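3.2 Workspace rules for two-arm cells

The rules in this section cover the layout of the cell and the conduct of a trial. They were drafted by Mathebula and Quaye after the first round of reviews and apply to both the physical cell and its simulated counterpart. Earlier practice treated the simulated cell as exempt from layout checks, on the grounds that no person or equipment could be harmed in it. This led to a number of policies that performed well in simulation and then had to be withdrawn at the first safety review, because they relied on paths that the physical cell does not permit. We therefore hold the two to the same text. Where a rule can only be met in hardware, such as the placing of an emergency stop, it is marked H in Table 2 and is left out of the simulated checks.

Rule 1 concerns mounting. Each arm shall have its own base plate, and the position of each plate shall be recorded in the cell file before any trial is run. If a plate is moved, the cell file is given a new version number and results obtained under the old version may not be pooled with new ones. Rule 2 concerns the shared zone, meaning the part of the tabletop that both grippers are able to reach. The shared zone is fixed in the cell file and is not altered during a trial. Both arms may be inside it at the same time, but only if the planner checks the full body of each arm against the other. A check on the grippers alone does not satisfy the rule. Elbows and forearms sweep a larger volume than the tool, and most of the conflicts logged by the Bakos planner were found between links higher up the arm.

Figure 3 gives a view of the simulated cell with both arms extended towards the middle of the table. The left gripper is over the peg tray and the right gripper is held to one side of it, with a gap between the two.

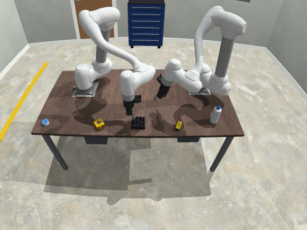

Figure 3. Simulated two-arm cell with objects laid out on the tabletop. Each arm stands on a separate base plate. The yellow line on the floor is visible to the left of the table.

Rule 3 sets the least distance between end effectors. Inside the shared zone, the planner shall stop the arm with the lower priority when the distance between any two points on the tools falls below the limit in the cell file. Priority is assigned before the trial starts and may not be swapped while either gripper is holding an object. Ametepe proposed a rule in which priority would pass to whichever arm was closer to its goal. It was rejected, as it made the stopping behaviour hard to predict from the log.

Rule 4 concerns objects. Every object on the table shall be listed, including those which play no part in the task. Unlisted objects are a common source of false results: the planner has no model of them, and contact with them is not reported. Tall objects that can tip are to be entered with their full upright height. Start positions may be varied between trials, but the range must be stated, and no start position may place an object where it overhangs the edge of the table.

Rule 5 concerns floor markings. A line on the floor is a notice to people and shall not be used as a control boundary. In the simulated cell, markings are kept for visual agreement with the physical room and have no effect on the planner.

Compliance was checked with the Clestness log reader over 2,000 simulated trials. Of these, 14 broke Rule 3 and 2 broke Rule 4; no other rule was broken. In 9 of the Rule 3 cases the lower-priority arm did stop, but later than the rule requires. Minja and Annan read the logs separately and agreed on every case. Trials that broke a rule are counted as failures in Section 4, whether or not the task was completed.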